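Notes from the Grape Desk

March 5, 2019

The produce corner at Stirkley has never sold a grape, and its stock is in excellent health. It has crates, greenery, yellow flowers and fruit that will look just as good when the rest of us have retired. It exists so that a robot can learn to pick up a bunch of grapes and put it in the right crate, a job most people master before they can spell it.

The learning part works by example. An operator guides the robot through one move from start to finish, the cameras and joint sensors record everything, and the result is saved as an episode. Collect enough episodes and the system starts to make its own guesses about what a hand should do next. Collect too few and it makes guesses anyway - with great confidence. 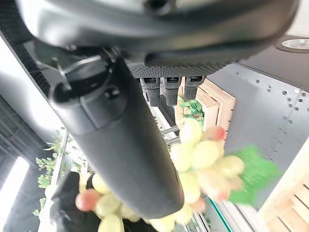 Our first target was 53 clean episodes per operator, a number that Tarek Saber chose and has since declined to explain. "Clean" means that the operator didn't stall, change plans halfway or forget which arm was which. It also means a proper label. Last month we found 20 episodes filed under "grapes, other," and Mei Mahmoud spent a long afternoon finding out what the others were. They were grapes.

Color turned out to matter more than we'd planned for. We have pale green bunches, red ones and some so dark that people argue over whether to call them purple or black. The label sheet now says "dark," and peace has been restored. Operators are asked to change the starting position between episodes, too. A bunch that always lies in the same spot teaches the system a great deal about that spot and very little about grapes.
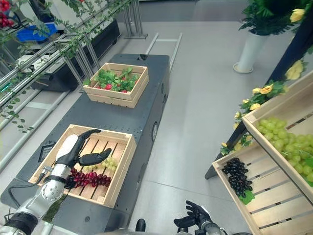

Photo: Trukelthorpe project, Stirkley

Şükran Coşkun keeps the operator schedule, and she has cut sessions to 20 minutes with a 10-minute break. Past that point people get sloppy, or worse, they get stylish. One of us developed a small flourish of the wrist before every grasp. The system picked it up within a week, and we're still trying to talk it out of it.

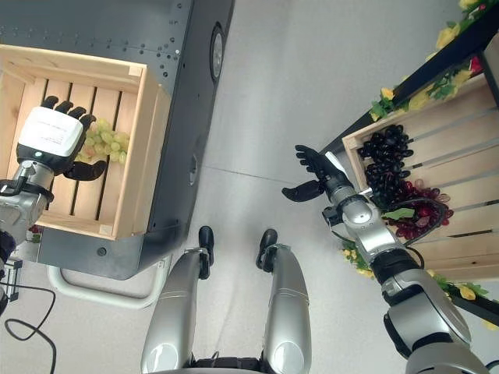 Two arms make this harder than it sounds. When you're thinking hard about the right hand, the left one tends to drift off on business of its own, and all of that goes into the recording. The rule is that the idle hand stays put unless the task sheet gives it something to do. Four operators have signed the sheet to say they've read this. The recordings suggest a lower number.

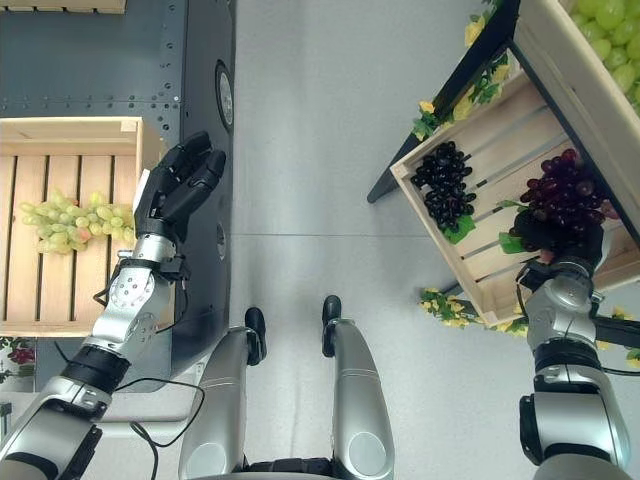 Priya Ruiz-Ortega wrote in after the last issue to ask why we throw out failed grasps at all, given that a system that has only ever seen success won't know what to do when a bunch slips. She'd like the drops kept, labeled as drops, with the recovery left in.

She has a point, and we've stopped deleting them. From April, failed grasps go in a separate folder named Posness, after the test set that gave us the most of them. If you're running a session, mark the drop, carry on and pick the thing up again. Please don't apologize to the robot on the audio track, as Corinne Montoya has to transcribe it.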